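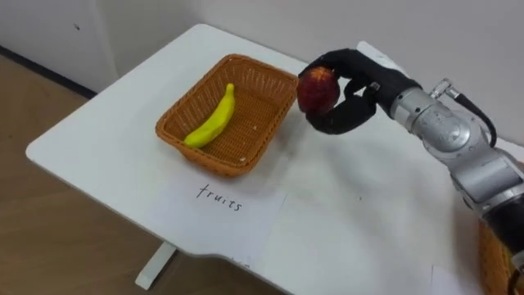

Last modified: December 25, 2020, by mweidemann

Fruit sort, right arm. Grip faults again.

Short version: hand lets go of the apple on the way to the basket. Not every run. Banana goes in fine, apple is the problem. Got 3 drops out of 30 with the stock Zollon grip profile, all three apple, all three after the lift and before the release command. So it's not the planner opening early, I checked the command log twice.

What the log shows: finger current goes up at contact, holds, then sags over the carry. Driver thinks it's overheating and backs off. No warning on the console, just a flag in the status word that we don't read. We should read it.

Worse one - on the second drop the wrist kept going down after the apple was gone and pushed on the basket rim. Force limit should have tripped. Didn't. Somebody (me, probably) left the limit at 500 from the Flosholm demo, it is supposed to be 195 for table work. Hit the e-stop by hand. Basket ok, wrist ok as far as I can tell, no new noise from the joints. Did not run again untill the limit was put back and I'd pushed on the wrist myself to see it stop. It stops.

Changes so far:
limit back to 195, now in the startup file, not typed in
carry speed down a notch
upper finger closes further over the top of the apple, lower finger stays underneath
abort if the driver flag comes up - written, NOT tested

Cable at the wrist: loop looks generous but I want to see it through the full reach over to the far side before blaming the driver for everything. Oisín had the connector work loose on the Brophy rig and the current trace looked a bit like this. Not the same though, his dropped to zero.

Labels: the handwritten "fruits" sheet is very faint against the white top. Separate issue, don't mix it in with this one.

To do
- test abort with the flag forced on
- ask Oisín Mac Suibhne for his traces
- mail Zusovov re thermal back-off, is the threshhold settable?
- full 30 again in January, same apple

Arm is powered down, key is in the drawer. Please don't run it unattended before the abort is tested.

MW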